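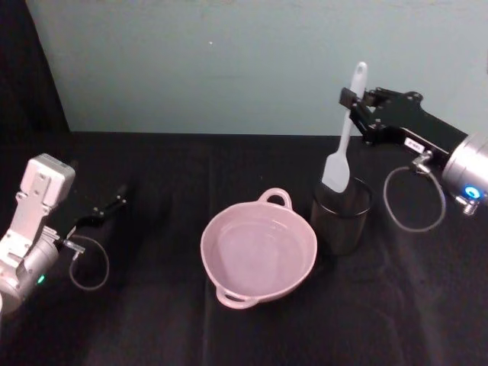

**Figure 3.** White silicone spatula, upright with the head at the bottom, over the dark cloth ground.

### 3.2 Ground cloth and utensil posture

The utensil set was divided by head material into silicone, nylon, metal and wood. The present section concerns the silicone group, for which the choice of ground had the largest effect on the recorded outline. All items in this group have a one-color head and handle, and most are white or a light gray. On the bare tabletop the outline of a white head was often doubled by its own reflection, and the lower edge could not be traced with any confidence. A dark cloth was therefore adopted as the standard ground for the group (Fig. 3).

The cloth was laid by hand and left unpressed. Soft folds were accepted provided that no fold was taller than the thickness of the thinnest head in the set. Earlier work at Landon used a stretched cloth on a rigid board, which gives a flatter ground but changes the way a flexible head meets the surface. A silicone edge pushed against a taut cloth bends at once; on a slack cloth the edge first sinks and then bends. The second behavior is closer to that of a spatula resting on a folded dish towel, and it was preferred for that purpose.

Two postures were defined. In the flat posture the broad face of the head lies parallel to the table. In the upright posture the handle points upward and the head is lowest, as in Fig. 3. The upright posture matters for storage, where spatulas are commonly kept in a crock or hung from a rail by the hole at the handle end. It is also the posture in which a paddle-shaped head is hardest to classify, as its apparent width varies with rotation about the long axis. A head seen edge-on may be confused with a spoon handle or a scraper blade.

For each item, 100 records were made in the flat posture and 100 in the upright posture. Rotation about the long axis was drawn at random and was not corrected afterward. Annotators marked three parts: the head, the handle, and the hanging hole where one was present. The hole was marked as a separate part even when it was filled by the background color, a rule that follows the Duggan part list with one change. Duggan treats the rounded handle end and the hole as a single part. We separate them, as several handles in the Hilus kitchen set have a rounded end and no hole.

The boundary between head and handle gave the most disagreement. In molded one-piece spatulas there is no seam, and the handle widens gradually into the paddle. Annotators were told to place the boundary where the width first exceeds the width of the handle at its midpoint. Dalia Jaunzems reviewed the disputed cases and found that most came from the upright posture with the head turned partly away. These cases were kept in the set and flagged. They are excluded from the width measurements in Section 4 but included in the part counts.

Wall color was held constant for the silicone group. A pale wall lowers the contrast of a white handle rising above the table line, while the head remains distinct against the cloth. We considered hanging a second dark cloth behind the table and decided against it. Kitchen walls are frequently pale, and removing this condition would have made the handle results look better than they are. Handle error is accordingly reported separately for the portion seen against the cloth and the portion seen against the wall.

The cloth was shaken out and relaid after up to 300 records. Lint adhered readily to the silicone and appeared in close views as pale specks along the head edge. Heads were wiped with a damp cotton cloth and air-dried before each session. The Zalldale cleaning procedure, which calls for a detergent wash, was tried in March and dropped after it left a faint film on two of the darker items.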